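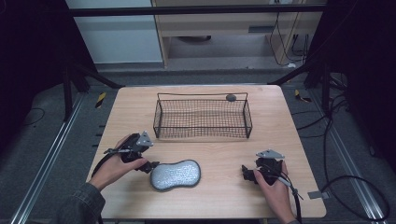
# Kallow tabletop set: fault note and data card

Last edited October 31, 2023 by Vlasta Vukadinović. Read this before you train on anything from the right hand.

## What is in the set

1763 episodes of two-handed tabletop work, recorded with a pair of hand-held grippers with trigger grips. Each gripper carries a triangular marker plate on top, and the tracker reads its pose from the dots. Tasks use small household objects: a wire basket, a sponge, a stone and so on. Head video is stored with every episode.

## The fault

In 104 episodes the right gripper pose is wrong. The position is fine at the start, then slides sideways by up to 12 mm over the course of the episode. Jaw width and head video are not affected. The left gripper is clean throughout.

Rok Begović noticed it while replaying sponge pick-ups on the Vadar arm. The arm closed its jaws next to the sponge and pushed it off the table. We blamed the arm calibration first and lost two days on that.

## Cause

The marker plate on the right gripper had worked loose. One of its two screws had backed out, and the plate turned a little whenever the cable pulled on the body. The tracker still saw a valid plate, so no error was logged. Haris Atanasov reproduced it on the bench by tugging the cable with the gripper clamped.

The nightly check did not catch this. It only compares the plate against its pose in the previous frame, and the drift per frame is far below the limit.

## What was changed

- Both plates are now held with thread lock and a locating pin.
- The cable is strapped to the gripper body so a pull does not reach the plate.
- Each session starts and ends with both grippers in the Lustix dock. If the two readings differ by more than 1 mm, the session is rejected.

## Using the data

The bad episodes are listed in `exclude_right.txt`. The loader skips them by default. Pass `--keep-drift` if you want them for fault detection work.

Do not try to correct the poses with a linear fit. Alasdair Strachan tried - the plate moves in jumps, and the result was worse in most cases.

## Still open

- Episode 425 shows a short jump but passes the dock test. Left in for now.
- Sessions from February have no dock readings, so they can't be checked this way.

Questions go to Vlasta or Rok.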